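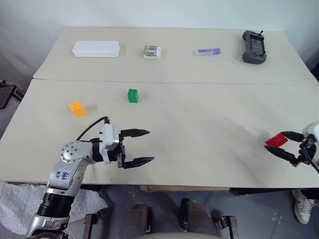
Bench, back row and one green block.

July 2021. Kestow jump-load project, notebook

Went through the first pass of the Kestow numbers today and I am less keen on them than I was in April. The claim we were handed is that a college centre who sits out a transfer year comes back with a better standing jump because his legs have had a rest from games. Coaches love this. I can see why they would, as it makes a year on the bench sound like a plan.

What we have from Trerngate is two seasons of practice jumps for their big men, logged by belt sensor. On paper about 100 sessions. Once I took out the ones where the belt was put on late, or was plainly being worn by a guard (no centre lands that lightly), I was left with 70. Nobody at Trerngate has queried the cut yet but I expect they will when they see which sessions went.

Of the players in that set, only 2 sat out a transfer year. Everything the theory says rests on those 2. One of them improved. The other improved as well, but he also changed shoes, lost weight and moved to a new strength coach in the same stretch, so I would not like to say what did it. The players who never sat out went up too, by less. Younger players get stronger. I don't think we needed a belt for that.

Other things that bother me:

- Jump height is worked out from time in the air. Tall players tuck their knees on landing and that flatters them. The Barrera method is supposed to correct for it. I ran it with and without, and the order of the players changed, which is not what I want from a correction.
- Practice logs say "full effort" against nearly every session. I don't believe it. By the end of a long week the centres are doing just enough to be left alone.
- The rest-year players did their jumps at the start of practice, the others at the end. Found this only by reading the session notes. It may be the whole effect.

Kamuner want a line for their preseason guide saying rest years build lift. I have told them no for now. They can have "players in the group jumped higher in the second season", and they won't print that as it says nothing.

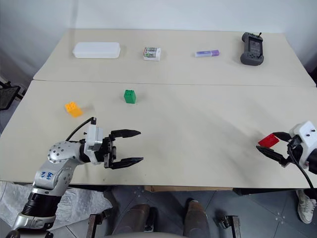

Berenice Zamudio read the above and thinks I am being too hard on the start/end business. Her view is that a centre fresh from warm-up is often stiffer than one who has been running the floor, so the bias could go the other way. Fair point. She also says rebounds would be a better thing to look at than jumps, and that half the good rebounders she has watched barely leave the ground.

I have no answer to the second one. On the first, we can check: pull any player who has jumps at both ends of the same practice and compare him with himself. Cyprian Pietrzak has the raw files. Have asked him for them, with the belt numbers this time.

Not touching the Barrera correction until that is done.

Recent entries
Free throws and tired legs, second attempt
Belt sensors: what the strap does to the reading
Trerngate visit, notes on the practice floor
Why the April heights were wrong

Contact the notebook keepers | Copyright Kestow project | Back to top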